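Replacing a lost cutlery tray at the end of a furnished tenancy

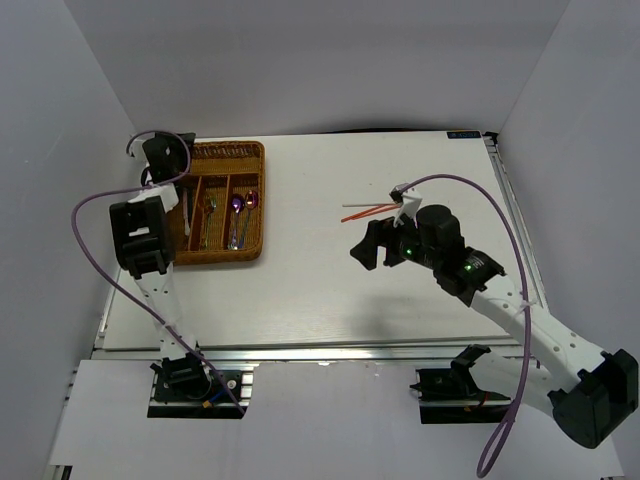

Posted by Hannelore Bachmann, 9th May

I am due to vacate a furnished flat in Ruvonport. The inventory lists a cutlery tray among the kitchen items, and the original plastic one was broken during the winter. I have replaced it with a woven wicker tray with long compartments, in which I keep my own cutlery at present. The agent has proposed a deduction of 17 pounds from the deposit on the grounds that the replacement is not like for like. Is the agent entitled to do so?

Güven Gökçe

The landlord may recover a reasonable sum for loss or damage, with an allowance for age and ordinary wear. A deduction should not leave the landlord better off than before. I would advise the following: write to the agent, ask for the age of the original tray and a receipt, and offer to leave the wicker one. If the agent refuses, the matter may be referred to the deposit scheme, which does not charge for this. Please check the time limit in your scheme's own terms.

Eusebio Bedoya

We had the same with a kettle in November. Paid it in the end.

Ozan Kahraman

I agree with Güven Gökçe. Kindly remember to remove your own cutlery before the check-out visit.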